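How to budget for a two-arm kitchen test bench

Price the job in simulation first. At Warncombe we ran the counter layout on screen before asking Leker for a quote, and it changed what we ordered: a plain gripper on the left arm for cups and lids, a fingered hand on the right for the drawer.
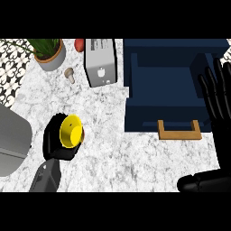 Step 1: List the tasks

Write down each object to be picked up and each handle to be pulled. Decide which arm does it.

Step 2: Price the hands separately

Fingered hands cost more to buy and to repair. Ask for both figures in writing.

Step 3: Add the small items

Set aside 2,000 dollars for mounts, cables and spare finger pads – Lungile Kekana keeps this on its own line. Add 20 percent for shipping and setup.

Step 4: Fix the order date

Leker takes deposits of 33 percent. Order by March if you need delivery before summer.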